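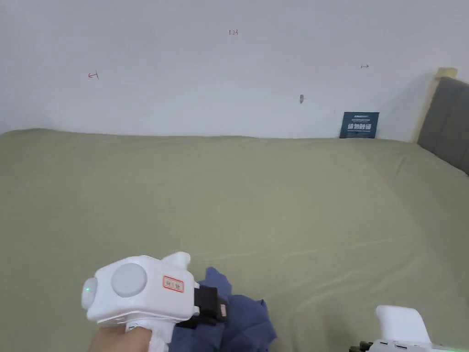

Cleaning up a tub of used building bricks

Stefaniia Yatsenko
April 15, 2019

Quick one, as I have a tub to finish. Bought 2,000 secondhand bricks from the swap in Flukham, sticky, dog hair, somebody's old raisins. Same routine every time now.

Before you wash

Dump it all on a sheet. Old one, flat. Pull out the junk first: pennies, doll shoes, hair ties, dead batteries. Anything with a motor, lights or a battery box goes in its own bag and never sees water. Same for cloth capes and sails. Stickered pieces too, put those aside and wipe them with a damp cloth later.

Take everything apart. Yes all of it. Two plates stuck flat together, use a brick separator or an old plastic card at the corner. No teeth. No kitchen knife either, I have a scar.

Washing

Warm water, not hot. If it's too hot for your hand it's too hot for the bricks. Squirt of dish soap, mesh bag, swish around, leave it an hour. Swish again. Really grubby ones get a toothbrush.

Washing machine works if you must. Zippered bag, cold, gentle, no spin. I only do this with plain bricks. Clear pieces scratch so do those by hand, windshields especially.

Rinse twice. Soap left in the tubes dries white and you will be doing it again.

Never the dishwasher. Lost a whole baseplate from the Tristcombe castle that way, curled up like a potato chip.

Drying

Old towel, one layer, fan on low. Turn them over with your hand now and then. Overnight at least, two nights if it's humid. July is the worst, I just don't wash in July. Salad spinner is great for small stuff. No hair dryer and keep them off the radiator and out of direct sun.

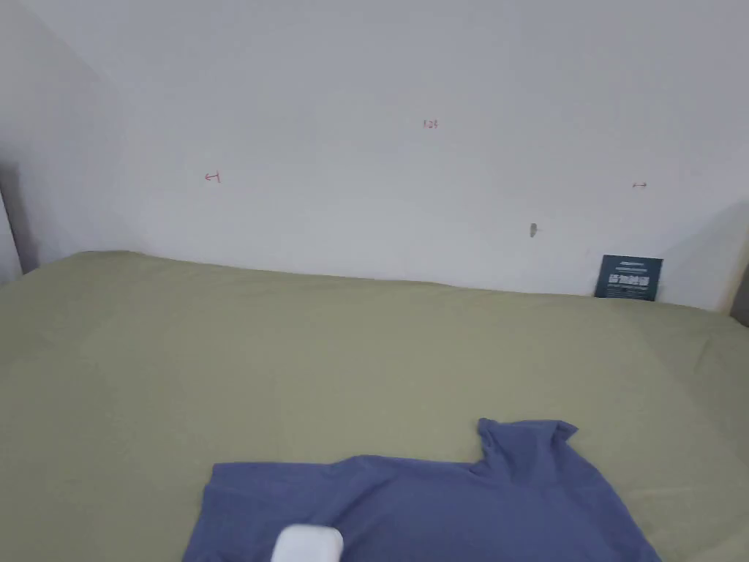

Blue tee, green fitted sheet.

Sorting

Sort by shape, not color. A red piece in a pile of red is impossible to find. A red piece in a pile of two-by-fours, easy. Start with big piles (bricks, plates, wheels, people, weird) and split a pile only when it gets annoying.

Storage: shallow drawers for tiny parts, shoeboxes for the rest. I have a 47 drawer cabinet from Pledberg, the drawers stick but it was cheap. Tape one piece to the front of each drawer insted of writing a label. Kids can use it that way too.

Yellowed white bricks: I leave mine alone. Peroxide does lighten them but I've had them go brittle and the yellow came back anyhow.

Checking if a set is complete

Instructions first, there's usually a parts list in the back. Tick off with pencil. My Poon fire station was supposed to have 168 pieces and I was short 3, all hinges. Check hinges first, they are always the ones missing. Then build it once before you box it up to sell or give away. Zip bag for the parts, instructions flat in a seperate bag, both in the box.

Missing pieces: ask at the swap, people bring jars of odds and ends. Bring the part number written down, or the matching piece if you have one.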